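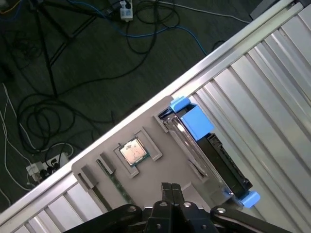

A processor and a memory stick held in a gray fixture.

Science > Plants > Features

Skondo says its key can name any wild buckwheat from one leaf. I doubt it. Botanists at Hamdan fed it 333 pressed sheets in August, and it got the easy ones – the tall, woody perennials. 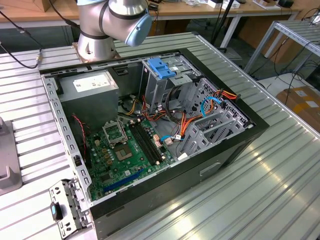
Photo: Dultico

The small desert annuals are another matter. You need the flower, and often the hairs on it, and a leaf won't show you either. Skerine, with 926 sheets, still sorts by hand lens. 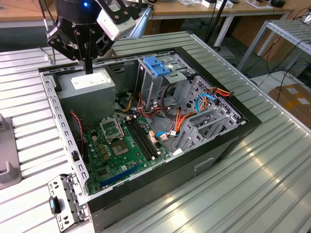 An open desktop tower, power supply at upper left.

An update is promised. I'll keep my lens.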